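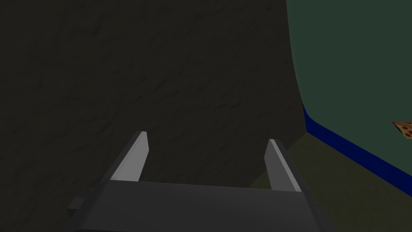

Can a robot really tidy a room?

The open day at Grustovora promised a robot helper. First we got a computer-made room, with a green-gray wall, a bright blue baseboard and a bit of pepperoni pizza. The gripper has two fingers and no skin, so don't picture a hand like yours.

Maricica Filip ran the demo. She says practice inside a computer is safe and cheap. Fair enough — but a pretend room is not your bedroom. Ask what happens with real socks. I did, and she said, "Come back in May."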